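Fodton Automation, Candwood site
Cell inspection checklist with comments
Station: Owen (two-arm cable sorting table)
Date: June 21, 2025
Reason for inspection: right arm dropped during a run and was restarted without a check

Background
The right arm lost holding torque partway through a sort and came down on the table. The operator pressed the stop and cleared the fault, and the run carried on. The Firkari controller log shows fault code 228, bus voltage low, on the shoulder motor. No injury. The station had logged 2,000 cycles since the last full inspection in December.

1. Emergency stop, both arms
Pass. Both arms lost drive power when pressed. Button label is worn, replace.

2. Base mounting bolts
Left: pass. Right: fail. 2 bolts turned by hand. Retightened and paint marked. Check again after one shift.

3. Motor power connector, right shoulder
Fail. Latch broken, plug backs out when the arm is at full reach. This matches the fault. Temporary clip fitted. Not accepted as a permanent repair.

4. Arm wiring, left
Pass. Slight rub mark near the elbow, jacket not cut through. Watch.

5. Gripper fingers
Pass, both sides. Right fingers were checked for bending after the drop and close evenly.

6. Loose cables in the work area
Comment only. The cables being sorted and the station's own cords can look alike to an operator reaching in. Mark the station cords with colored tape at both ends. 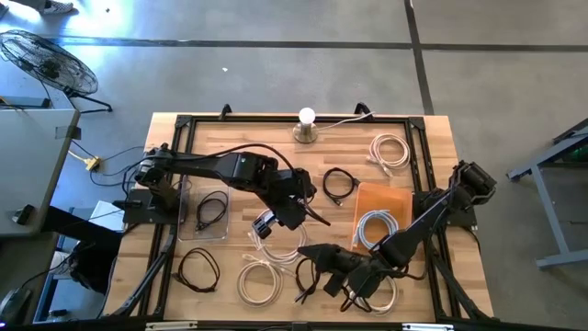
Does the emergency stop keep the arms from falling?
The stop cuts power to the motors, and these arms have no brakes. A raised arm will come down under its own weight, so hands must be out from under it before anyone presses the button, unless someone is already being hurt.

7. Power cords on the floor
Fail. Cord to the left base has no cover. Fit a floor cover and keep the plug out of the walkway.

8. Restart procedure
Fail. The posted sheet lets the operator clear any fault and continue. Low voltage and overload faults now need a lockout and a connector check first. Old sheet taken down.

9. Speed limit in teaching mode
Pass. Tested on both arms.

Open items
Right shoulder connector: order new plug and housing, station stays at reduced speed until fitted.
Floor cover: in stores, to be fitted before next shift.
Cord tape and button label: within 6 working days.
Right base bolts: recheck and initial this sheet.

Result: conditional release, reduced speed only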